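7 January 2023, workshop, Saturday

Finally got back to the hand plane sharpening after letting it slide since before the holidays. The Billano smoother was in a sorry state (my fault, I put it away with a nick in the iron), so I started by regrinding the bevel and working up through the stones. Finished on the 4000 and decided to stop there for now. It takes hair off my arm, good enough for me!

Projection is set at 43 mm in the Zammont guide. Writing that down because I always forget and end up with a slightly different bevel every time, and then I'm grinding off steel for no reason. If you borrow the guide, please put the stop block back in the drawer with it.

Tried the smoother on the offcut of ash and got nice wispy shavings on the first pass, then a bit of tearout near the knot. Closed the mouth up a hair and took it again. Better, though there's still a rough patch the size of a thumbprint. I'll try skewing it next time before I touch the chipbreaker. The old Plarness block plane is still waiting, and so are 6 chisels, which I am pretending not to see.

Glue note: the bottle on the shelf is from June and it's gone stringy. I tossed it. New one is on the Gál order along with the paste wax.
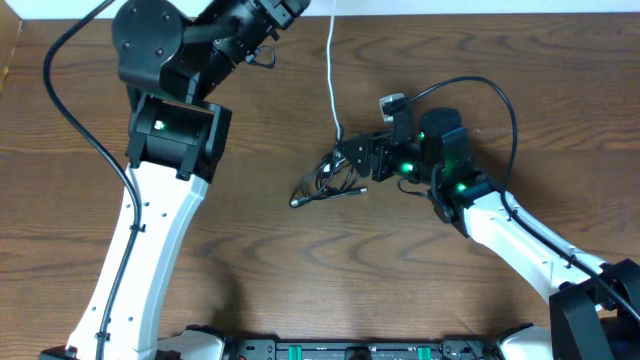
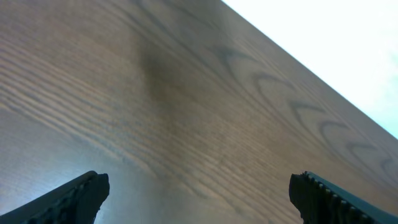 Next up is the lid for the blanket box, and I keep going back and forth on the finish. Plain oil was the plan, but my last oil test came out so pale and flat that I could've skipped it. I want a medium brown like on the tabletop, with the darker grain lines still showing up clearly, so it's probably going to be a thin coat of dye first and then oil over it. Two test strips on Monday, one sanded finer than the other, and don't forget to raise the grain with a damp rag before the dye goes on. I forgot last time and it felt like a cat's tongue.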